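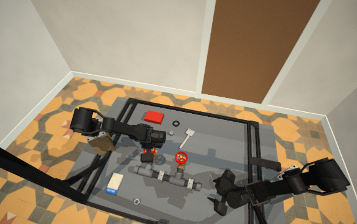

Gray work table and patterned tile floor, with the brown door at the back.

Lusedley Hardship Moves: progress report to the Salus Fund
Prepared by Petro Ostapchuk, Aug 11, 2022

We have moved 17 households since the last report, all of them within Lusedley or between Lusedley and Zisbridge. Sixteen were finished in a single day. The other involved a piano that the client had described on the phone as "a small keyboard," and we went back for it the next morning with two more people and a better attitude.

Your grant pays for the van lease, fuel and packing supplies. We budgeted for 1,000 boxes and have used nearly all of them, mainly because clients like the boxes and keep them. We now ask for them back. A few have come back, one with a cat in it – the cat was returned to Zisbridge at no charge to the Fund.

Van: The lease with Kushnir runs until December. The tail lift stuck 3 times and has been repaired under the agreement. Kushnir's view is that we were overloading it. Our view is that a tail lift should be able to lift things. We have agreed to weigh the heavier appliances from now on.

Scheduling: Nazar Fedoruk took over bookings and now calls every client two days ahead to ask about stairs, parking and keys. Late starts are down. Most of those left come from landlords who promise keys at nine and have a generous idea of when nine is.

Damage: One lamp, one mirror and the corner of a dresser. All three claims were paid from our own reserve. The lamp's owner wrote to thank us, which we are choosing to take at face value.

Money: We are $2,000 under budget on fuel, as most jobs were closer together than planned. We would like to move that amount to packing supplies and need your written approval to do it.

Next period: six bookings are confirmed and there is a waiting list for the end of the month, when every lease in town seems to expire at once. Nazar is trying to talk people into the middle of the month. So far he has persuaded his sister.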